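拆机车间里多了一条胳膊

早上六点四十，格罗泰尔（Groltell）的旧电脑翻新车间还没开大灯，只有三号工位亮着。机械臂比人先上班，这是管理层很喜欢说的一句话。我第一次听见时记了下来，第二次听见时把笔收了起来，因为我站在那儿看了十来分钟，先到的其实是玛吉特·博格纳尔（Margit Bognár）。她得给它开机，等它自检，把一台台机箱从托盘车上搬过来侧放好，再拿一块布把平台擦一遍。做完这些，机械臂才算“上班”。

博格纳尔在拆机这一行干了很多年，从学校和保险公司淘汰的旧台式机一直拆到现在。她的右手拇指根部有一块硬茧，是拧散热器螺丝磨出来的。她说年轻时一天拆多少台都不觉得累，后来冬天手指发僵，得先在暖气上焐一会儿。所以公司宣布要引进自动化设备的时候，她没有像有些同事那样拍桌子。她的原话是：“要是它真能替我拧螺丝，我给它买咖啡。”

咖啡至今没买。

项目的名字叫特雷莫（Tremo），设备和调试由一家叫博尔托洛蒂（Bortolotti）的集成商负责。车间里没人叫它的正式名字，大家说“那条胳膊”。宣传册我也看了，薄薄一本，纸很好，里面“解放双手”出现了好几次，“重复劳动”出现的次数更多。册子里的人都站着微笑，手背在身后，似乎双手解放以后就没什么别的用处了。

我对这类册子有偏见，最好先说清楚。过去这些年我跑过不少工厂和仓库，听过太多“人机协作”的开场白。几乎每一次，讲的人都坐在办公室里，协作的人站在外面。偏见归偏见，我还是在格罗泰尔待了够长的时间，从三月初寒气没退的时候开始，断断续续去了好几趟，早班晚班都跟过。我想弄明白的问题很小：一个原来靠手吃饭的人，现在一天到底在干什么。

先说这活儿本身。外行觉得拆电脑简单，卸几颗螺丝，拔几根线，完事。真上手就知道，麻烦全在“几”字上。同一个品牌、同一个系列，前后两批货的硬盘架可能一个往外抽，一个往上提。卡扣的颜色倒是常常好认，厂家愿意把能动的地方做成蓝的绿的，可用了许多年的塑料发脆，按的力气大一点就断，小一点就纹丝不动。内存条旁边的小扣子也是这样。老师傅靠的是指尖那一点反馈，扣子松开之前会有个极轻的停顿，手知道，嘴说不出来。

博尔托洛蒂派来的工程师很诚恳，也很年轻。他们最初的想法是把老师傅的动作拆成步骤，一步一步教给机器。于是头几个星期，博格纳尔的工作变成了说话。她要一边拆一边讲：现在我在往左推，现在我感觉它要松了。她讲到第二天就烦了。“我干了这么多年，从来不用跟自己汇报。”她说那几天晚上回家不想开口，连电话都不接。

讲出来的东西后来进了一份文件，文件有二百一十一条。我问能不能看，公司说涉及商业秘密。我问博格纳尔能不能看，她说她也没看过完整的，签字的时候只给了她最后一页。

这件事我觉得应该多写几句。二百一十一条里，有多少是她从无数只旧机箱里摸出来的，没法算，也没有人打算去算。她的工资单上没有这一项。公司人事给我的解释是，员工在工作时间内产生的经验属于工作成果。这话在法律上大概站得住，我请教过的人也这么说。可是一个人花半辈子攒下来的手感，被装进一份她自己看不到全文的文件里，你很难让她觉得这是一次愉快的合作。

再说现在。现在每个工位的节奏是这样的：人把侧板卸掉，把机箱侧着放稳，检查有没有松脱的零件；机械臂负责其中一部分动作；人盯着，出了岔子就按停，伸手进去处理，退出来，再按继续。公司的说法是人从“操作”转到了“监督”。监督这个词听上去像升职。

博格纳尔给我算过她的一天，用的是她自己的算法，不是公司的报表。她说从前累在手上，现在累在眼睛和脖子上。从前她可以自己决定快慢，上午手顺就多拆几台，下午慢慢来，跟旁边的人聊两句孙子。现在快慢由机器定。它停的时候她必须在，它不停的时候她也必须在。走开去倒杯水，回来要是屏幕上挂着一条告警，那条告警就会记在她的班次下面。

“它不累，这个我服气。”她说，“可它不累，所以我也不能累。”

车间里对这事的看法并不一致，写成一边倒就不老实了。负责线材分类的一个小伙子很喜欢新设备，他觉得盯机器比拆机器体面，而且他指望着调到调试组去。有位腰不好的女工也说，不用整天弯着身子往机箱里探，光这一条就值。我相信她。看过她下班时扶着桌角直起身的样子，谁也不会嘴硬说手工活里全是乐趣。

可腰好了的人，坐着盯十二个小时的轮班，颈椎又开始疼。车间隔壁的仓储公司凯姆斯（Kemus）更早上了自动分拣，那边的人过来串门，说他们当初也是这样，先疼一个地方，再换一个地方疼。他们说这话的时候并不激愤，口气像在介绍本地的天气。

管理层愿意谈的是产量。产量确实有变化，只是变化的方向要看你从哪一天开始数。调试的那阵子，三号工位拆出来的机器比旁边手工工位少一大截，这段时间在汇报材料里叫“爬坡期”，不计入比较。爬坡期结束的日子由谁来定，我问了两次，两次得到的都是微笑。等坡爬完，机器处理熟悉的机型已经相当稳，夜里也能接着干，这时候再拿出来比，数字当然好看。

不熟悉的机型呢？不熟悉的机型归人。这是我在格罗泰尔看到的最要紧的一个变化，宣传册里没有写。过去每个人手上的活有难有易，难的拆完，来几台容易的，手和脑子都能歇一歇。如今容易的先被挑走，剩下的全是变形的、锈住的、少了螺丝又被人用胶粘上的。考核的台数却没怎么动，还是每班四十台。博格纳尔为这个找过主管，主管答应反映。过了一阵子，工位旁边贴出一张通知，提醒大家注意保持积极的心态。

我在三号工位旁边站得最久，因为那里最能看出“协作”的真实比例。一台侧躺的机箱，敞着肚子，怎么放、朝哪边、垫得平不平，都是人先想好的。机器动的那几下很利落，看着确实舒服，参观的客人往往就在这时候举起手机。他们没看见前面的准备和后面的收拾。

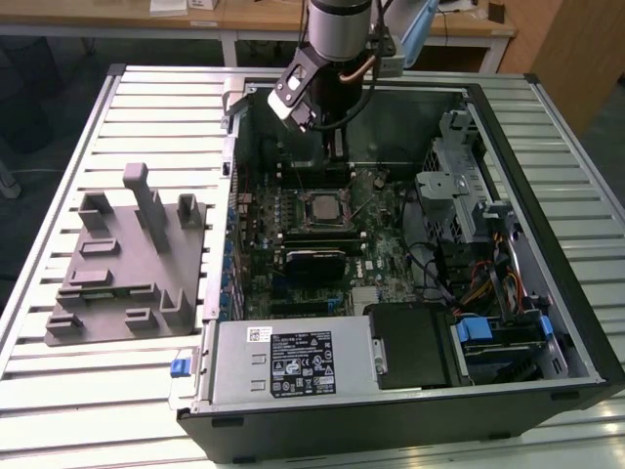

参观的客人通常待不到二十分钟。他们问得最多的问题是“它能顶几个人”。工程师一般答得很谨慎，说目前的定位是辅助。陪同的销售答得没那么谨慎。有一回我恰好在旁边，听见他伸出几个手指比了比，客人点点头，博格纳尔正低着头在找一颗滚进缝里的螺丝。

至于裁员，公司坚持说没有裁过一个人。这句话我核对过，属实。同样属实的是，去年到期的短期合同有六份没有续，退休的人留下的位置也没有补。车间的更衣柜空了一排，柜门上的名字贴还没撕干净。没有谁被机器赶走，只是走的人后面没有人来。按公司的口径，这叫自然优化。

我问过那位年轻工程师，照他自己看，什么时候博格纳尔这样的人可以不用站在旁边。他想了挺久，说单看机型清单上的那些，技术上并不遥远。可是旧货这个东西，永远会有清单之外的。他接着说了一句让我对他有好感的话：“其实我每次卡住，都是去问她。”我又问，那她拿的钱有没有因此多一点。他脸红了，说这个不归他管。

不归他管，也不归主管管，集团说由工厂自行决定，工厂说要看集团的薪酬框架。我打了一圈电话，问题最后又转回车间门口，跟那些排队等着拆的旧机箱放在一块儿。

我并不主张把那条胳膊拆掉。博格纳尔也不主张。她对机器的态度比我宽厚，有时会伸手替它拂掉底下的灰，嘴里念叨一句什么，用的是家乡话，我听不懂。她不满的地方很具体：告警算在谁头上，难活按什么标准计数，她讲出来的那些东西能不能让她自己看一遍，学会看屏幕算不算一门手艺、给不给手艺的钱。她把这四条写在一张送货单的背面，交给了工会代表。代表复印了一份，钉在休息室的软木板上，旁边是食堂菜单和一则转让婴儿车的启事。

我最后一次去的时候，那张纸还在，边角有些卷。底下多了几行别人的字，笔迹都不一样，有一行要求换把带靠背的椅子。椅子后来倒是真换了，两把，放在三号工位和门口。

那天博格纳尔上的是晚班。交班时她跟接班的人说了几句当天的情况，哪一批的卡扣特别脆，哪一种线要先从右边拔。接班的人一边听一边点头，没有记。机器旁边的屏幕上显示着下一台的编号，她看了一眼，套上外衣，又折回来把平台上的一小截扎带捡走了。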